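Search this site Enter keywords Go

Come drive a robot hand with us! Clirnari student project is looking for people

January 23, 2021

Hi! I'm one of the students running the Clirnari project at Arnuvgate, and we need more people. If you have ever wanted to spend a Saturday teaching a robot to do housework (badly, at first), please keep reading, and please tell your roommate.

Quick background. Clirnari started as an after-class thing in the robotics club and got a bit out of control. We're trying to get a robotic hand to handle soft stuff: towels, washcloths, socks, the cloth you wipe the counter with. Boxes and cups are pretty friendly to a robot because they stay the same shape when you grab them. A towel does whatever it wants. You pinch one corner and the middle slides off somewhere else, and then your nice plan from two seconds ago is useless. I love it, but I've also gone home grumpy more than once.

To learn anything useful we need a lot of examples of a person steering the hand through a job from start to finish. Our goal is 2,000 good runs by the end of July, and we're at 900. Those first ones came mostly from the same few of us, so the hand is picking up our habits (I apparently go for the left side of everything). We want different people with different ideas about how you pick up a towel!

What you'd be doing: you sit at the control station, put on the glove, and move the hand through a short task. Grab a fold, lift it, lay it flat. Fold it in half if you're feeling brave. One of us sits next to you, resets the cloth and marks each run as good or bad. Bad ones are fine, we keep some of those too. A session is 90 minutes with a break in the middle, and there are snacks in the hallway. Please don't bring them in, crumbs and finger joints do not mix.
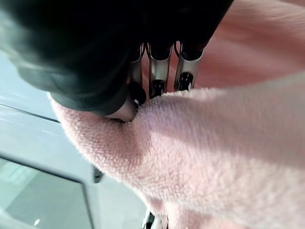

The first session is always the clumsy one. Your brain wants to feel the cloth and it can't, so you end up watching the fingertips like a hawk and pushing down way harder than you need to. Give it a little while. Most people get into a rhythm before the break, and some of them get weirdly competitive about it after that. We do keep a leaderboard, I won't pretend we don't.

Who can sign up: anyone taking classes at Arnuvgate, any major, any year. You don't need to code and you don't need to have touched a robot before. Our best driver so far plays cello and had never been inside the lab building. Left-handed people, we'd really love to have you, the glove comes in both versions and the left one is barely broken in. You should be okay sitting for a while and wearing a snug glove. If you get motion sick from looking at a screen, let me know first and we'll do a short tryout.

We can't pay for driving sessions, sorry. You do get club hours if your program counts them, your name in the project write-up if you want it there, and a Clirnari T-shirt once you've done 5 sessions. (The shirts are very orange.)

I'm also looking for a couple of people who want to join the team for the whole term. That's a different kind of commitment, one evening a week plus whatever you get hooked on. Right now we could use someone to:

- look after Nigam, our run-logging tool, which is a pile of Python scripts with a name
- fix and re-tension the fingers when they start to drift
- sort through recordings and toss the junk ones
- help us get ready for the Bilari student challenge in July

Bilari is the big one for us. Every team gets a basket of cloth items they've never seen and has to get them all folded and stacked before the clock runs out. Last year we got one washcloth folded and then dropped it. We'd like to beat that.

If any of this sounds fun, put your name on the sheet outside the robotics club room or leave a note in the Clirnari mailbox with your email and the times you're free. Say whether you want to drive, join the team, or do both. Evenings and Saturdays are easiest for us but we can work around your classes. You can bring a friend to watch your first session, as long as they sit behind the yellow tape.

And if you own an old towel you don't care about, bring it along! We've worn out most of ours, and the thick fuzzy ones go fastest.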